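I've been meaning to write about my aunt's tamales since November, and every time I sit down to do it I end up calling her instead (which is no hardship, but it doesn't get a post written!). So it's a Tuesday night, the dishes are soaking, and I'm going to try to get it down before bed.

Tía Araceli makes 100 tamales every winter. She has done it that way as long as I can remember, in the same dented pot, with the radio turned up too loud. This year my cousin Yareli and I talked her into letting us do the masa, and she stood behind us the whole time with her arms folded, saying nothing, until finally she reached over and threw in another handful of lard.

What I had never understood is how long you have to beat it. I thought ten minutes was plenty. She had us going for almost 30, and then she dropped a little ball of it into a glass of water to see if it floated. Ours sank. Back to the bowl we went, with a splash more warm broth, and the second one bobbed right up and Yareli actually cheered.

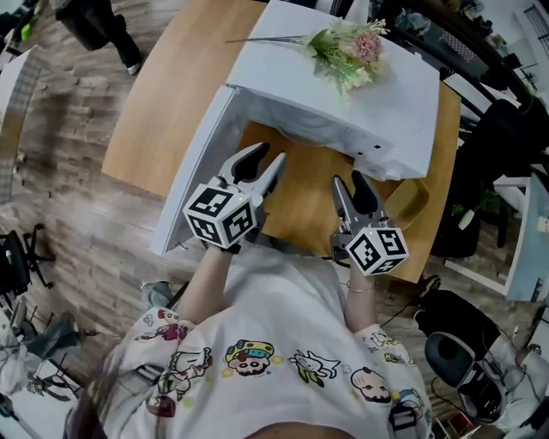
*Cartoon shirt, white box, both hands busy.*

The husks are the part I like best. You soak them until they bend without cracking, pick out the wide ones, and pat them down with a towel. I spread my masa too thick, I always have, and my aunt can spot one of mine from across the kitchen. She likes hers thin enough that you can nearly see the ridges through it, with a good spoonful of red chile pork down the middle.

We came up short in the end. I got 95 into the pot and then there was no masa left at all, just a big bowl of pork looking at us, so we ate that standing up with tortillas while the rest steamed. I took a dozen over to Shadi next door, who sent the plate back with date cookies on it, and now I need that recipe too.

I still have a few in the freezer, wrapped in foil, and I've been having them for breakfast with a fried egg. Next time I want to try the sweet ones with raisins. Yareli says she'll help as long as she doesn't have to do the beating.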